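Bultlow lab builds up its library of kitchen tasks
By staff writer
December

Bultlow has started recording a new set of practice runs for its robot arms at its Grindwood site. An operator guides the arms by hand control through a simple job with a bamboo steamer and small buns – each run is saved for a learning system to study later. 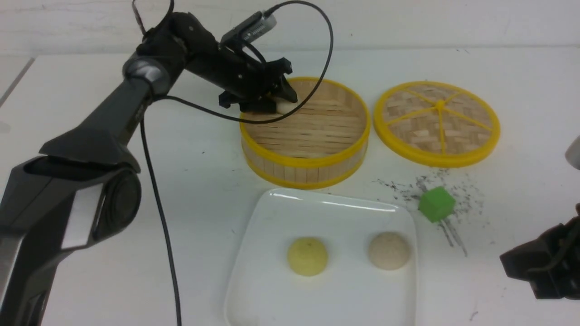
Doolan asked whether clean runs alone would be enough, and wanted the clumsy ones kept in the set too.

The lab says it now has 1449 runs on file. Each one stores the arm positions along with the camera views, including those from the wrist.

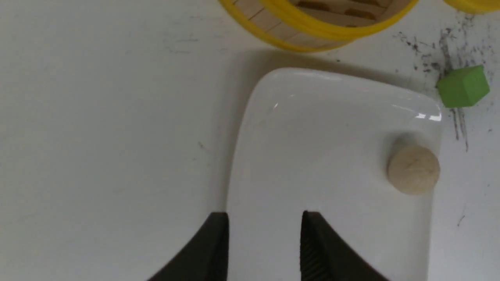

According to one reader, the labeling will take longer than the recording, as it did at a shop where she used to work.

Runs with a missing camera view are dropped the same day. Operators work in shifts of two hours.

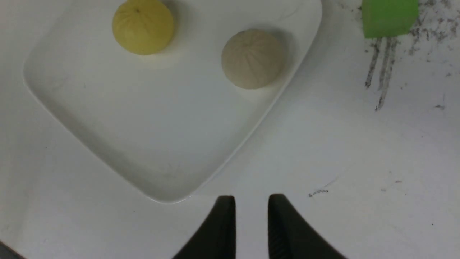 What comes next

Training on the first batch is due to start once the labels are checked. Bultlow plans to test the system on 42 starts it has not seen before. Fast arm moves remain a problem for the wrist views – with two buns in the steamer, the lid beside it can still come out as a blur.
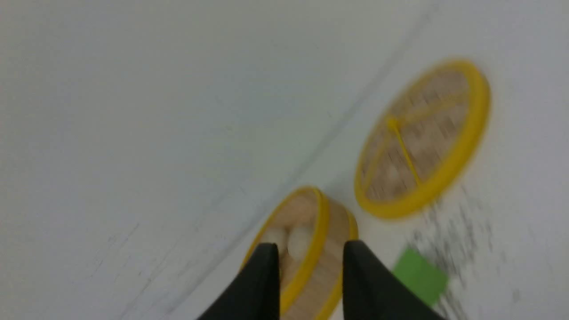

The set will stay in-house for now. Reviewers will sort the runs by how readable the wrist view is. One with the buns sharp enough to make out between the fingers may be kept even when the lid is smeared. A second site at Taltmont is expected to add its own runs.

Recent items
Taltmont site adds evening shift
Grindwood open house moved to spring
Bultlow updates its wrist camera mounts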